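Arm coming to our prep line, what happens to the rest of us?

Posted by Haris Mirani

I work at the Skasari kitchen in Zokthorpe, where we put together meal kits. Management has been trying out an arm for the pick-and-place work, and from May it gets a station of its own. My title changes from "packer" to "cell attendant." The pay, you'll be amazed to hear, does not.

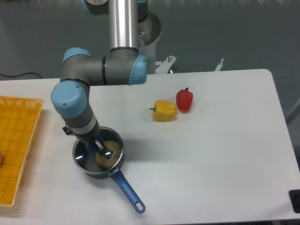

They say no layoffs. They also say I'll be "freed up for higher-value tasks," and so far the only one anybody has named is restocking baskets. Has anyone been through this? What should I ask at the Wednesday meeting?

Waraponn_T (Waraporn Thammasiri)

We got two of them at Talpur. Ask who clears the stops. On our shift that was me, with 7 minutes of training and a laminated card. Ask whether the quota changes too. Ours went from 178 kits a shift to 400, and when the arm sulked the 400 stayed put. Get the new job description in writing before you sign for the new title. My wrists do feel better, I'll give it that. My feet have filed a complaint.

rurnus_nights

they said no layoffs at my place too. people just left and didn't get replaced. learn to program it if they let you, thats the only one who got a raise here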